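Pre-Session Safety Checklist, Teleoperated Demonstrations – Bench 2
Loteo Teaching Lab
Inspection walk: Thursday, June 24, 2021
Checked by: Princess Tagle
Result: PASS, with three follow-ups

Marks: OK = fine as found. FIX = corrected during the walk. OPEN = needs someone to do something.

Please read the comments as well as the marks! I had a great time with this one and I wrote more than the form really has room for.

1. PEOPLE

1.1 Operator has signed the teleop sheet for this task. OK

1.2 Second person assigned to the stop button for the whole session. OK
Comment: The stop person does not also run the recording. We tried that on the Ilten jobs and it splits your attention right when the arm starts something new.

1.3 Eye protection on for everyone inside the yellow line. OK

1.4 Sleeves, lanyards and long hair tied back for hand guiding. FIX
Comment: One lanyard, mine. It is now in the drawer.

2. ARMS, POWERED OFF

2.1 Casings free of cracks, joint covers seated. OK

2.2 Straps snug, tails tucked in. OK
Comment: Pull each one with two fingers. If it slides along the casing, redo it before power goes on.

2.3 Cable bundles have enough slack for full reach. OK
Comment: Move the arm by hand to all four corners of the work area and watch the cables the whole way. The slack we need for the far left corner has to go somewhere when the arm comes home, so the loops end up low. Fine for slow work, but see 2.4.

2.4 No cable lies where glassware will stand or travel. OPEN
Comment: Passes for today's task because the glass stays well inside the cloth. I would love a proper overhead guide before the September sessions. Stindero has quoted us for one and the quote is in the shared folder.

2.5 Gripper fingers clean, pads not peeling. OK

3. ARMS, POWERED ON

3.1 Status light normal on startup. OK

3.2 Stop button tested from both the operator chair and the bench side. OK
Comment: Both stopped the arms right away. Reset takes a key, as it should.

3.3 Speed cap set to 200 mm per second for teaching. OK
Comment: This feels slow for the first ten minutes and then it feels exactly right. Demonstrations made at this speed are so much cleaner – fewer wobbles at the grasp, fewer pauses where the operator is catching up with the arm.

3.4 Hand guiding mode: arm holds position when you let go. OK
Comment: Tested in 7 poses including full stretch. No drift that I could see or feel.

3.5 Remote control: arm holds position when the link drops. OK
Comment: Pulled the network cable on purpose, twice. Arm froze both times and did not jump when the link came back. I was grinning. The Marinescu update fixed the jump and it is a real pleasure to see it gone.

3.6 Arms cannot touch each other at the teaching speed limits. FIX
Comment: The keep-out zone between them was still set up for the old bench layout. I moved the boundary, saved it under today's task name and had the operator try to cross it from both sides. No luck for the operator, which is what we want.

4. WORK SURFACE AND LABWARE

4.1 Cloth flat, no folds under the working area. OK
Comment: The gripper can pick up a fold along with whatever it is reaching for, so smooth it again after every reset.

4.2 Round-bottom glass always on a cork ring. OK

4.3 Rack steady when nudged. OK

4.4 Glass checked for chips and star cracks before use. OK
Comment: Run a gloved finger around the rim of anything that will be gripped. Chipped pieces go in the glass bin, not back on the shelf.

4.5 Powder for practice is the harmless stand-in and the jar is labeled. OK
Comment: Table salt, ground fine. Please keep it that way until the whole pour can be done by remote without spilling.

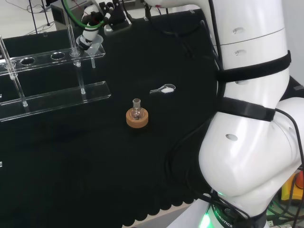
4.6 Small tools placed where the gripper can reach them without passing over glass. OK
Comment: Operators like to start with the tool close to its target, and I get why, it makes the demonstration shorter. But the approach path matters as much as the distance. Bring the gripper in from the open side and give yourself room to back out.

4.7 Spill kit and brush within arm's reach of the stop person. FIX
Comment: The brush had wandered to Bench 4. It is back and it has a string on it now.

5. RECORDING

5.1 All camera views clear before the first take. OK

5.2 Disk space checked. OK
Comment: We have 1,065 takes saved across all bench tasks, 192 of them for powder transfer. What a pile of good work! Please keep the failed takes too and tag them as failed. A dropped spatula teaches us plenty about the setup.

5.3 Start and end of each take called out loud. OPEN
Comment: Happens most of the time. The stop person needs to hear "start" before the arm moves, every single take. I will put a card on the operator console.

5.4 Operator break every half hour. OPEN
Comment: No timer at the chair. Tired hands make jerky demonstrations, and the robot will copy the jerk very faithfully. Kitchen timer is fine, does anyone have a spare?

6. AFTER THE SESSION

6.1 Arms parked away from the glass before power off.
6.2 Glassware removed by hand, with the arms stopped.
6.3 Powder brushed up and the cloth shaken out over the bin.
6.4 Stop key returned to the hook.
6.5 Any contact between arm and glass written in the log, even a light tap.
Comment: Section 6 gets filled in by the operator at the end of the day.

GENERAL COMMENTS

Bench 2 is in lovely shape. If you taught on it last year and gave up on the remote controls, come and try again, you will be surprised by how light they feel with the new grips. Hand guiding is still my pick for the first few takes of any new task – you learn where the joints get stiff, and then the remote takes go much better.

Open items 2.4, 5.3 and 5.4 are with me. Write on the paper copy at the bench if you spot something else.

P. Tagle

3 comments | 7 shares
Loteo Teaching Lab | Contact the bench desk | © 2021 Loteo | Back to top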